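Kitchen Tips — Coffee
By the Utwood Pantry Desk
Updated September
547 shares | 12 comments

Bagging Small Portions of Coffee Beans

A big bag of beans goes stale faster once you start opening it every morning. Splitting it into small clear bags takes a few minutes and gives you one portion at a time for the grinder, the office or a weekend away. Work on a bare table, where stray beans are easy to spot. 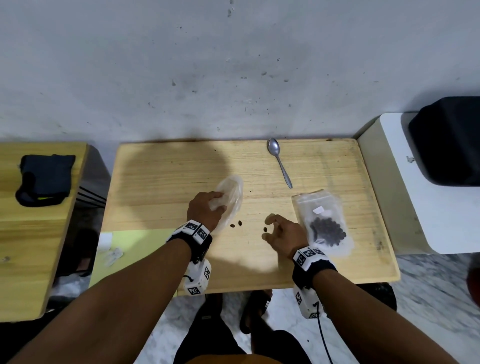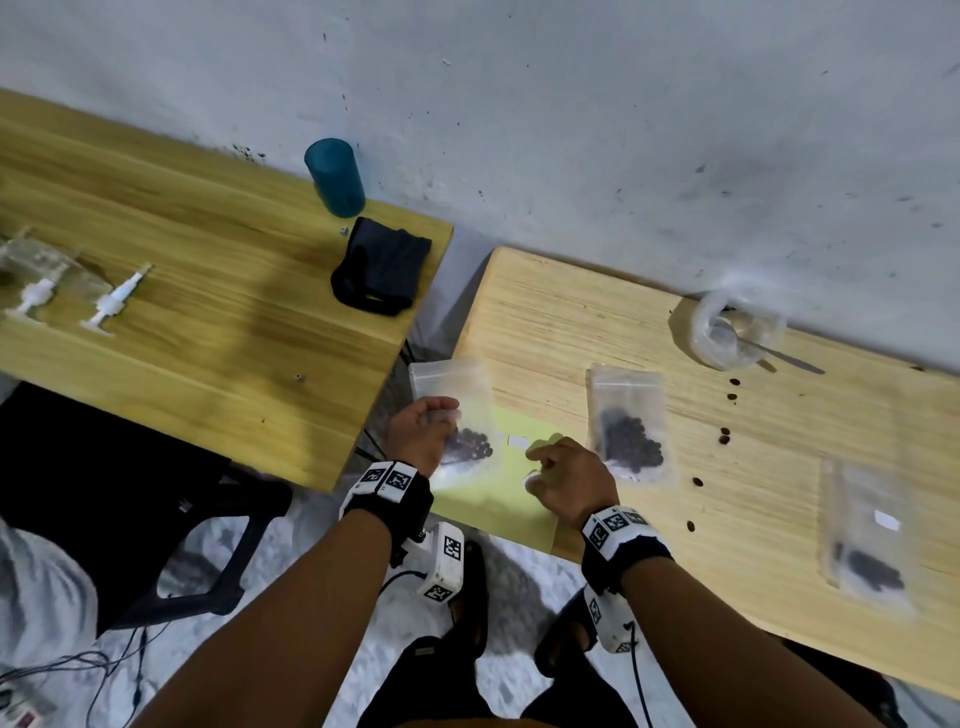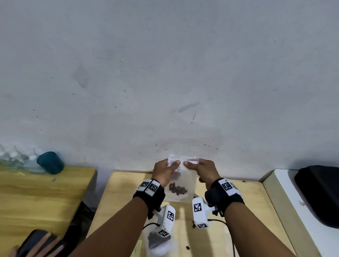
Coffee beans and small plastic bags on a light wood table.

Set out a spoon, a cup and your bags before you open the coffee. A long-handled spoon reaches the bottom of a deep cup without tipping it.

Open each bag all the way and flatten the bottom corners with a finger. Spoon the beans in slowly. Stop well below the top — beans caught in the seal will keep it from closing.

Hold the bag up by its two top corners and let the beans drop to the bottom. Press the air out from the bottom up, then run your thumb along the seal twice.

Pick up loose beans as you go. They roll, and they are hard to find under a fridge.

Put a label near the top, where it stays flat. Write the roast and the month. Store the bags in a closed tin or a dark cupboard, away from the stove.

Related
Cleaning a Burr Grinder
How to Label Pantry Jars
Wundell Tins: Which Size to Buy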